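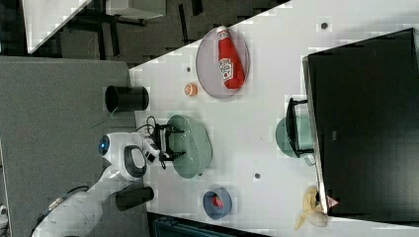

Arm over the green plate, with the rest of the tableware where I like it for testing.

Print this page | E-mail this to a friend

How I compare grippers without losing a whole weekend to it

I've had three people write in since December asking how I decide whether a gripper is any good, and my replies kept getting longer, so I'm putting the whole thing on one page. You'll need an arm that already moves, two grippers (or one gripper and two sets of fingers, same deal), a table, and a bunch of kitchen stuff. I do all of mine with dishes and toy food. Blocks are nice and cheap but every gripper on earth can pick up a block, and you come away thinking they're all wonderful.

The two I was comparing this round are both parallel-finger types. One is the Lacson, which I've been running for ages. The other is the Clellon, which Chak-lun Huang has been telling me to try ever since he put one on his own arm. Same mount, same cable, so swapping takes me as long as it takes to find the hex key.

Step 1. Lay out the table

Spread things out! My first layouts were way too crowded and the fingers kept knocking the neighbor of whatever I was going for, and then I couldn't tell if I was testing the gripper or my own parking skills. Leave a hand's width between things where you can.

You want a mix. At the moment I use flat stuff (plates, which are the hard ones), a ketchup bottle, a bowl with something small inside it, a cup or two, and a little round thing that will try to roll. I lay the ketchup bottle right on top of a plate, at a slant, because a bottle on bare table is too easy and the rim makes you think about your approach height. Put at least one cup near the edge of the table. You'll find out quickly which of your moves are sloppy.

Mark where everything goes. Small bits of tape are fine, or a pencil if you don't love your table. If the bowl drifts an inch between the first gripper and the second, you're comparing two different jobs.

Step 2. Check the opening before you power anything

Take each item and hold it up between the fingers by hand with the gripper wide open. If it doesn't fit, it doesn't fit, and you've saved yourself a crunch. For bowls and plates you're going for the rim, so what matters is whether one finger can get down the inside while the other stays outside, without the knuckle part landing on the edge first. The Clellon's knuckles are chunkier than the Lacson's and I had to come in at more of a tilt with it.

While you're at it, look at the wires. Loops that hang out past the mount will snag on a tall item sooner or later. Give them enough slack for the wrist to turn all the way both directions and no more than that. I use the soft hook-and-loop ties from Korkcombe, but bread bag ties work too, and I say that from experience.

Step 3. Set the speed and the squeeze

Start slow. I mean embarrassingly slow. I run the arm at a crawl for the first go at every item and then bring it up to my normal testing speed, and I use that same speed for both grippers no matter how much I want to help the one I like.

For squeeze, my controller takes a number from zero up to a thousand, and I set it to 400 for everything rigid. That number won't mean a thing on your setup, so find your own: close on an item, lift it a little way, and tug it gently. If it slides, go up. If the plastic bows in, go down. Write down what you settled on, because you will forget it by lunch.

Step 4. Look through the wrist camera

I skipped this for a long time and I wish I hadn't. The view from across the room tells you where the arm is. The wrist view tells you where the fingers are, and those can be two pretty different stories when you're trying to pinch a rim. Open it up on the biggest screen you have and bring the arm over each item in turn. 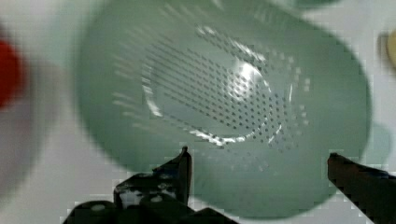 Wrist camera over the colander, fingers apart.

The colander is my favorite for this step, mostly because it's so big. Once you're over something that wide you lose nearly all your landmarks, and you have to get used to judging from the rim and the fingertips. What I look for is whether I can see both tips and the bit of rim I want at the same time. If one tip is out of view, tilt the camera bracket and try again before you go any further.

Don't fuss too much over sharpness. My wrist camera goes soft up close and shiny plastic throws bright spots, and I've learned to live with both. If the glare lands right on the part you need to see, move a lamp. Remedios Macapagal tapes baking parchment over hers and swears by it. I tried it and the whole table went dim, but her lights are a lot stronger than mine.

Step 5. Run the picks

Okay, the fun part. Every item gets 9 tries with each gripper, in the same order. A try counts if the thing leaves the table, gets moved to its mark, and is let go without tipping over. I give half a point for a lift that slips partway, and Chak-lun thinks that's soft of me. Maybe so.

Put the item back on its tape every single time. It's boring. Put on some music.

Keep a notebook next to the keyboard and jot down what went wrong in your own words. "Outside finger skated along the rim" is going to be so much more use to you next month than a zero in a box.

Step 6. Swap and do it all again

Power down, change the gripper, and redo steps 2 through 4 before you run anything. Yes, the camera too! The new fingers may be longer or sit at a different angle, and your old view will lie to you. I forgot this once with a Braltska pad set and drove the tips straight into the tabletop.

What I ended up with

For the bottle and the cups there was hardly anything in it. The Lacson was nicer on plates, with slimmer tips that get under a rim easier. The Clellon won on the bowl, where the extra grip surface really helps, and it held the colander level while the Lacson let it sag to one side in 6 of its tries. I'm leaving the Clellon on for now and saving up for a thinner set of fingertips for it.

If you only have time for 2 items, do a plate and something with a tall side. Those two will tell you most of what you want to know. And if your gripper handles a flat plate on a bare table with no help at all, please write and tell me how you did it.

Print this page | E-mail this to a friend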